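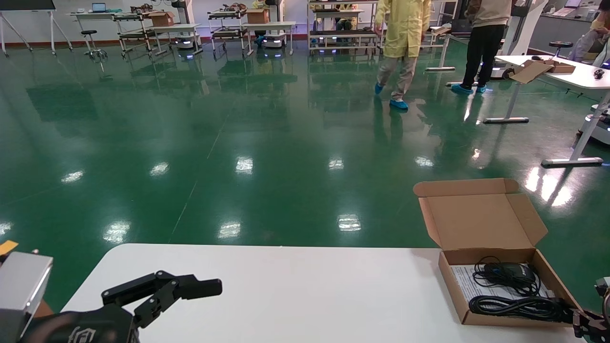 Mouse and cables in the open box, on the white table.

Packing week: please label your cables

As most of you know, we are sending a part of our small equipment from Wendum to the new rooms in Cilville. The list has 249 pieces on it at the moment, and more than half of them are cables, mice and power adapters. They are small things, but in February we lost two full days in Cilville looking for one adapter, and I would like very much that we don't repeat this.

The rule is simple. One workplace, one box. Please put the printed sheet in first, flat on the bottom, then the mouse with its own cable wound around it, then the longer cables in loops. Do not pull the loops tight. A loop as wide as the box is good, and you can close it with one of the paper bands from the drawer under the printer. Please leave the lid open until Selina Baumgartner has looked inside and signed the sheet.

If you find a cable which belongs to no device, do not put it in a box of your own choice. Write "unknown" on a band and bring it to Selina.
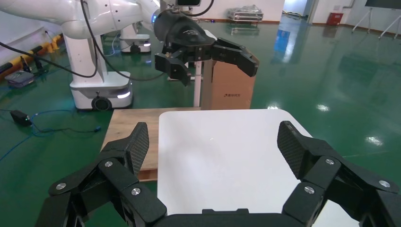

A white board with rounded corners on the wooden tabletop.

The white boards travel too, but not in the boxes. Wipe them with a dry cloth and leave them flat on a table. Kozłowski, our transport firm, will bring 33 sleeves for them. Please do not lean the boards on the wall, as the corners were damaged this way when we came from the Werer building. The wooden tables stay in Wendum, so nothing has to be unscrewed there.

Shoe covers are still required in the hall, also if you come only for five minutes to get your box. New ones are in the basket at the entrance.
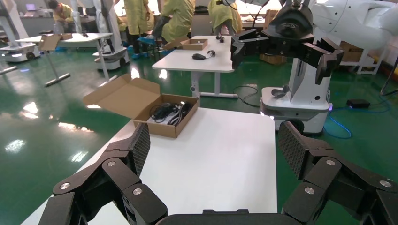 Power adapters are the last point. They often stay behind on the floor, especially the ones with a long cable, and then we remember them when the van has already left. So please look under your table before you sign. The small flat boxes can go inside the big ones if there is place, but write their content on the sheet.

The van comes at 8 in the morning. Questions and missing sheets: Selina, room 2.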